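Two-arm station by Finerex - gallery from our hall in Civville

We have now used the rental station from Finerex for 10 weeks, and several readers asked to see where it stands and how it works in a normal workshop. I collected the material on this page together with my short notes. The station comes as a kit: two arms with grippers, a controller, and a service contract which covers one visit per month. We paid 697 dollars for the delivery and 376 dollars each week for the rent. The colour choice is black or black, as the salesman told us on the phone.

The hall has an open ceiling with ventilation ducts and long rows of lights, and a pale floor that reflects them a little. Both grippers are black and they come in from the two sides, so the space between them stays free for the work. Please plan enough room for cables. Ours lie on the floor in bundles and coils, and there is a teal bin standing between them.

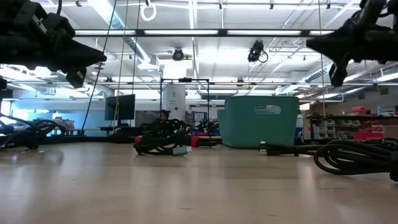
Tuncay Özkan wrote to us that in Evville they had the same kit, and that the calibration took them a full day because the manual skips the step for the second arm. He recommends to call the service line before the first start and ask for the missing sheet. His invoice for the extra visit was 187 dollars, and he is still a bit cross with it.

I can confirm the part about the manual. Our sheet arrived by email on a Tuesday, after two calls, and the technician was very polite. The software, called Seo, is easier than I expected, but the labels on the screen are small and I must put on my glasses. For the next rental period I will ask for longer cables and a printed manual.

Recent galleries
Conveyor rental, second season
Finerex spare grippers compared
Labelling machine at the Evville depot
Shelving and parts drawers for small shops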